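Window Glass, Ceiling Panels and Vents: Cleaning Notes

Work from the top of the room down. Dust released from a ceiling panel lands on the sill, the glass and anything stored below, so glass cleaned first has to be cleaned twice.

Ceiling panels

Textured panels hold dust in the surface grain. Use a dry soft brush attachment on low suction, held flat, and move in one direction. Do not scrub. Water leaves rings on uncoated panels, and a ring is harder to remove than the original mark. For a single smudge, press a dry melamine sponge against it and lift; repeat up to five times before trying anything else.

Vents and recessed openings

Switch off the fan before starting. Vacuum the face of the grille, then remove it if the fasteners are accessible. Wash metal and plastic grilles in warm water with dish soap and dry completely before refitting. Gray streaks on the ceiling next to a vent usually point to a loose grille edge or an overdue filter. Correct that first or the streaks return within a month.

Light strips

Turn the strip off and let it cool for 20 minutes. Wipe the diffuser with a barely damp microfiber cloth, then a dry one. Glass cleaner with ammonia can craze acrylic covers — keep it on the window side. 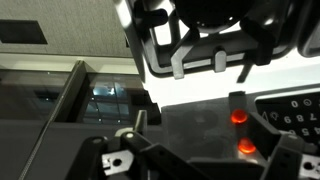 Dark glass in the evening shows reflections of the room lights and hides most streaks. Inspect after sunset if that is the only time available, but do it with the room lights off and a flashlight held nearly parallel to the pane. Streaks and lint show up along the beam.

Mixture for interior glass:
1,000 ml distilled water
125 ml white vinegar
2 drops dish soap

Spray the cloth, not the pane, near posts and mullions. Liquid that runs into the gasket carries dirt back out for days. Wipe the frame members before the glass, top to bottom, with a separate cloth. On divided windows, finish each section before moving to the next.

Cords near the window

Route cords along the frame post and away from the sill, where condensation collects. Braided cords trap dust; pull them through a dry cloth with the plug out of the outlet. Replace any cord with a frayed jacket.

Flat matte surfaces

Matte gray and black finishes show oil from fingertips. Use plain water first. Polishes and silicone sprays leave glossy patches that do not come off evenly.

Intervals

Glass and frames: every six weeks. Vents: twice a year, April and October. Ceiling panels: once a year, before the April vent cleaning.

Checked by Gunvor Nyberg. Corrections to the mixture table go to Eskil Kristiansen.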